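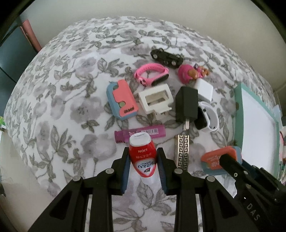 News > Media releases > 2018

Print this page
E-mail this page

Hand-held gripper trial puts pad materials to the test on everyday clutter

July 1, 2018
By Veronika Fodor

Mavham has wrapped up the first round of its side-by-side trial of hand-held grippers, and the results are good enough that the team has already started planning the second. Over the course of the round, operators logged 3,741 grasps on small household objects, using two styles of finger pad and the same pair of linkage-driven jaws throughout.

The objects were the fun part. Instead of machined test blocks, the trial used the kind of stuff that builds up in a kitchen drawer or on a bedside table: little plastic bottles, tubes, power adapters, wristbands, watches, toys. Everything went out on a printed floral cloth, close together and often touching, and operators had to get the jaws in, close on one item and bring it out without dragging its neighbours along.

"I've spent years picking up aluminium cubes, and I can tell you an aluminium cube has never once surprised me," said Colin Penrose, who runs the trial. "Give me a glossy bottle that gets narrower as it goes down, with a tube lying right up against it, and now I'm learning something about my gripper!"

Both pad sets were made for the trial by Rendov. The first is smooth and fairly firm. The second is softer, with fine vertical ribbing on the gripping face. On boxy shapes such as adapters the two came out nearly level. The gap opened up on curved and tapered plastic, where the ribbed pads held on through the full lift far more often, and on watch straps, where the firm pads tended to pinch one side and let the other swing.

Of the 3,741 grasps, 2,874 ended with the object placed cleanly in the target spot. The rest were sorted by cause, and the largest group was bumping: the back of a jaw touching something else on the way in. Ming-te Siu, who designed the linkage, has been going through those one at a time.

"The pads get all the attention, and fair enough, they did very well," Siu said. "But a lot of our misses happened before the pads had touched anything. The outer arm swings wider than I'd like when the jaws are nearly closed. I've got a narrower version on my desk now and I can't wait to see it in among the toys."

Twelve operators took part. Each one had a short practice session and then worked through 44 set layouts, swapping pads halfway. Half of the group started on the smooth pads and half on the ribbed ones, so that getting better with practice wouldn't favour either set. Béla Szalai, who drew up the layouts, said the flat, floppy and loop-shaped things caused the most debate. Some operators hooked a strap through its opening with one finger, and others insisted on a proper two-sided grip. Both were allowed, and both were recorded.

Camera placement also came up. The wide-angle camera rides on the gripper itself, looking out over the jaws, and operators liked being able to see the pads and the object in the same view. Its corners are dark, though, and the second round will compare two lenses in the same mount.

That round begins in February, with the Meléndez workshop joining as a second site. It will keep the same cloth and most of the same objects, and add the narrower linkage. The layout sheets and the full grasp log will be sent on request to schools and labs that would like to run the layouts with their own equipment.

Media enquiries: Veronika Fodor, Mavham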